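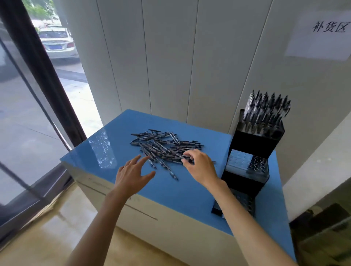
drulier_fan replied:
I'd stop trying to save all of them. If you have that many pens of the same kind, test each one on scrap paper before it goes back in the rack, and throw out anything that skips. Sorting first and testing later means handling everything twice.

papercut22 wrote:
I started this thread to ask about racks, but fair enough. These are all for the sign-up desk at our craft fair. We bought a box of 300 from Plultgate over two years ago and they have been in and out of that rack ever since. Dark barrels with a light pattern, metal clips. They write fine when they write. My question was whether to keep them tips up or tips down.

slowdesk wrote:
Tips down for ballpoints. Gel pens too, if the caps are on. I kept mine tips up for a year at the front counter and a lot of them needed scribbling before they would start.

papercut22 wrote:
Mine are tips up right now. It makes them easier to grab by the barrel when I'm pulling a handful, but I can change it.

marginal_notes wrote:
I don't agree that it matters much. I have a mug of pens at work stored every which way and the dead ones are dead because they're empty. Storing them flat is fine too. What kills pens is heat – mine sat on a windowsill one August and half of them leaked.

slowdesk wrote:
A mug of pens you use every day is different from a full rack that sits between events. If they sit for months, point them down.

kettle_and_string wrote:
Do you pack the upper section full? I have the Udano rack, also black, and when the top box is tight the clips catch on each other. You pull one pen and three come with it. I keep 22 in there at most and it stays neat. The rest go in a shoebox.

papercut22 wrote:
Yes, it's packed tight, and yes, the clips catch. I hadn't thought of using less of it. The lower tiers I mostly use for whatever doesn't fit.

drulier_fan wrote:
Put rubber bands around bundles of 8 and store the extras that way. Easy to hand one bundle to each table. I do the same with the Drulier markers for our kids' table and setup takes a few minutes.

marginal_notes wrote:
Rubber bands dry out and stick to the barrels. Use a strip of paper and tape, or small zip bags.

drulier_fan wrote:
Mine have been fine since January.

marginal_notes wrote:
Check them again next January.

tallshelf wrote:
Second the zip bags. You can write on them too. I mark mine "tested" with the month so I'm not going through the same pens before every event. When you do the sorting, spread the pens out on a tray or a towel. On a slick top they roll and you end up picking them off the floor.

papercut22 wrote:
Update. I tested everything last night on the back of an old flyer. 29 went in the trash. A few more were slow to start, so I put those in a separate bag for home. The good ones are in zip bags except for what's in the rack, and those are now tips down. It does look worse with all the blunt ends showing, but I'll leave it until the fair and see.

kettle_and_string wrote:
How many did you leave in the top?

papercut22 wrote:
I stopped when they moved freely. Didn't count.

slowdesk wrote:
Good enough. Try a couple from the bags the morning of the fair before you put them out.

Related threads
Tripathi desk tray – do the dividers come out?
Udano rack, lower tier too shallow for markers
Getting ink off a glossy cabinet top
Best way to label zip bags so it doesn't rub off
Plultgate bulk pens, refill or replace?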